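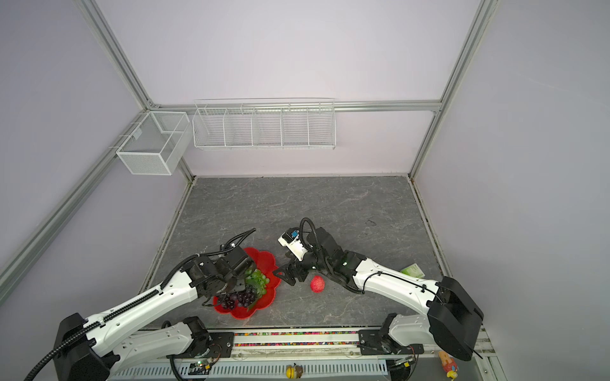 *Two arms, one red plate and a bunch of grapes at the Moltton workshop.*

**Moltton's two-armed table gets its first open evening**

6 October 2021

If you've walked past the back of the Moltton workshop lately and heard a sort of whirring followed by somebody groaning, I can tell you what it is. The two-armed table is up and going! I went over for the first open evening and stayed a lot longer than I meant to, and I'm going back next time with a folding stool.

For anyone who missed my note in August, this is the build Aurelia Zamfir started in her own garage and then moved into the shared space when her car wanted its spot back. It's a pair of robot arms bolted down side by side, a frame made of aluminum rail, pale walls on the sides and back, and a tabletop with a gray marble pattern that I tried very hard not to covet for my kitchen. She calls the whole thing Planix. The arms came secondhand and she had them running in her garage by spring, one at a time, but getting both of them to share a table without whacking each other took the rest of the year so far.

The job for now is fruit. Fake fruit, I should say — the grapes are artificial, purple and green with leaves on, and they live on a red plate shaped like a flower. The idea is that an arm takes hold of a bunch, lifts it, and puts it somewhere else without dropping it or dragging the plate along for the ride. I've watched my nephew try the same thing with real ones and he's not much better.

I asked why grapes and got a long answer, which I'll shorten. A block is the same from every side. A bunch of grapes flops, it snags, it has gaps that a gripper finger can slide into by accident, and you can't say ahead of time which bit is going to come up first. Aurelia had started with wooden cubes, like everybody does, and got so bored with them that she gave the cubes away. "The cubes made me feel like a genius," she told me. "The grapes fixed that in one afternoon."

The software side goes by Curia (she names things after whatever sounds good out loud, as far as I can tell), and it runs on a desktop machine under the bench that used to be the workshop's bookkeeping computer. It keeps a log of every try. When I left, the log for the grapes stood at 117, and she was pretty frank that a good chunk of those are marked as misses. She doesn't throw the misses out. She goes back through them at night with a cup of tea, and that's where she found that the left arm was closing a hair too early.

The other thing I wanted to know about was the small cameras near the grippers, because that's what I'd want if I were a robot arm with no neck. There had been a fair bit of arguing over those in the summer. One camp thought a single camera up high would do the trick, and Aurelia wanted the close view too, right down by the fingers. She won that one by just going ahead and doing it. You get a very different picture of the job from down there, I have to say. From across the room it all seems slow and polite, and up close the fingers are huge and pointy and the grapes are right THERE.

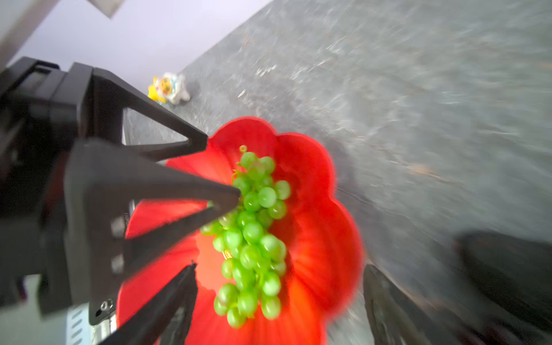
*Green grapes in the red bowl, from down by the gripper.*

I had a turn at the keyboard myself. All I was allowed to do was start a run and stop it again, with one hand on the big off switch, and I still managed to stop it too soon — it was coming in at an angle I didn't like and I lost my nerve. Aurelia says that's the right way round to be wrong. The rule at the bench is that whoever starts a run keeps a hand on the switch till both arms are parked, and I noticed she follows it herself even when she's in the middle of telling a story.

A few practical bits, for those of you who asked me to find out:

- Open evenings run from now through the end of the year, and there's room for 12 people at a time before it gets too tight to see anything.
- You have to be 14 or over to run the arms. Younger kids can come and watch with a grown-up.
- Long sleeves get rolled up and lanyards come off at the door.
- Bring something small for the arms to pick up if you like. Nothing glass, nothing with a battery in it, and please, nothing sticky.

She could use some help, too. The cable runs need redoing, and she'd love to hear from anyone who is patient with zip ties. The rubber pads she wants to try on the fingers are on order from Oprea, the little parts shop that does our drill bits, and they've been on the way for long enough that she's started cutting test ones out of an old bike tube. If you have an inner tube you're done with, drop it in the box by the workshop door.

What's next is the part I'm most looking forward to. She wants the two arms to work as a pair, with one steadying the plate and the other doing the lifting, and then a handoff in midair. The handoff has been tried already and she wouldn't show me the log for it, though she did laugh when I asked. There's talk of having it ready to show at the winter potluck, with a real fruit bowl if everybody behaves.

I didn't get to ask about the noise, which a couple of the woodworking folks had brought up. It's louder than I expected when both arms start at once, and pretty quiet after that. If it bothers you, tell Aurelia directly; she said she'd happily swap hours with the pottery crowd. The sign-up sheet for the next evening is on the board beside the kettle, and there were still two spaces on it when I put my own name down.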